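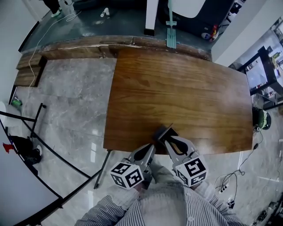
The Long Way to a Good Pot of Beans

My grandmother kept beans on the stove from October until the lilacs came out, and for most of my childhood I thought of them as something that happened to other people's houses too, like weather. I was in college before I met anyone who had only ever eaten them from a can. I've been trying to cook hers ever since, with mixed results, and last April I finally gave up on my own stubbornness and went to ask for help.

Help came in the form of Kathleen Moynihan, who runs a small lunch place called Grallari and has had a pot of white beans on the menu since the day she opened. She told me right away that I was being stingy with the salt. "Salt the soaking water," she said, "and then salt the pot, and then taste it and be brave." I had been raised on the idea that salt keeps the skins tough, and I said so, and she handed me a spoon. Well! They were soft all the way through, with skins so thin you hardly noticed them, and the broth was good enough to drink from a cup (I did, twice).

Her method isn't fancy. The beans soak overnight in cold salted water. In the morning she drains them, covers them with fresh water by 2 inches, and adds half an onion, a bay leaf, a few cloves of garlic with the skins still on, and more olive oil than you or I would dare. Then she brings it up slowly and keeps it at the laziest simmer the burner will give her – a bubble now, a bubble later. After 40 minutes she starts tasting, and she tastes three beans at a time, as one bean will lie to you.

Suleiman Ibrahim, who cooks alongside her, goes about it a little differently at home. He likes black-eyed peas, skips the soak, and stirs in a spoonful of tomato paste that he has fried until it goes brick red. His mother did it that way. The two of them have been arguing over the tomato for years, and I was asked to pick a side and wouldn't.

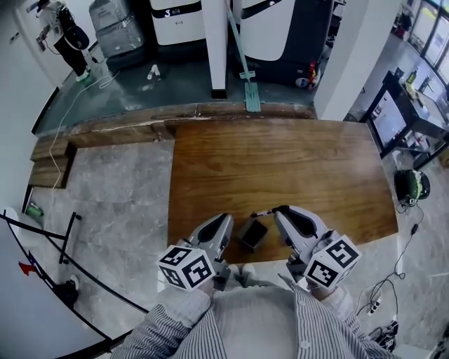 Beans want company, and they want to be eaten at a real table if you have one. My favorite kind is plain wood, in a warm medium brown with the grain showing, and I would put the pot right down in the middle of it on a folded towel and let people reach. Bread is a must. So is something sharp, and a dish of quick-pickled onions will do nicely, or just a lemon cut in wedges.

Leftovers are where I've come around the most. I used to drain them before they went into the fridge, and they'd be dry and sulky by the next day. Keep them in their broth, in a jar with a lid, and they'll be fine for 3 days and better on the second. Mash a cupful against the side of the pan with a little of that broth and you've got supper on toast.

I made a pot last week, with salt in the water and the burner as low as it goes. They weren't quite my grandmother's. I think she used a ham bone, and my aunt swears it was butter, so I'll be trying both before the lilacs.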